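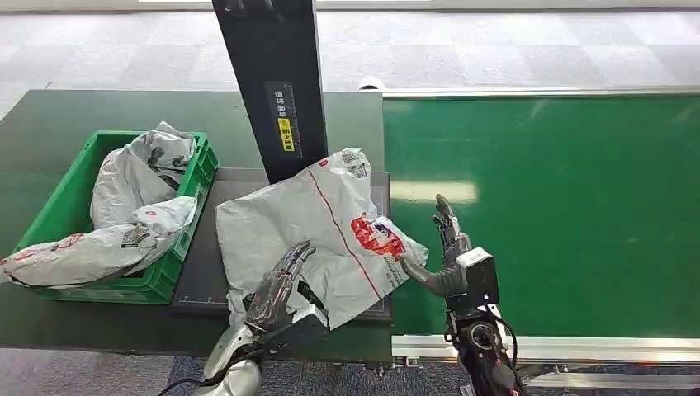

A soft mailing parcel in the robot's hands, between the green crate and the conveyor belt.

How to show the parcel bench to open day visitors

These steps are for colleagues who guide a group at the Gyamfi hall. One group is 8 people at most, and the visit to the bench takes five minutes.

1. Before the group comes in, put the soft parcels in the green crate. Do not fill it over the rim.
2. Ask the visitors to stay on the carpet, on the far side of the conveyor. Bags and coats go on the hooks by the door.
3. Start the program from the Fornedska screen and wait for the tone.
4. Let the robot handle one parcel before you begin to speak. People like to watch the fingers first.
5. Explain that a soft bag changes its shape with each grip, so it is harder than a box.
6. Take questions only when the program is paused.

If a parcel falls on the floor, press pause and pick it up yourself. For any other problem please call Leobardo Cárdenas, extension 300.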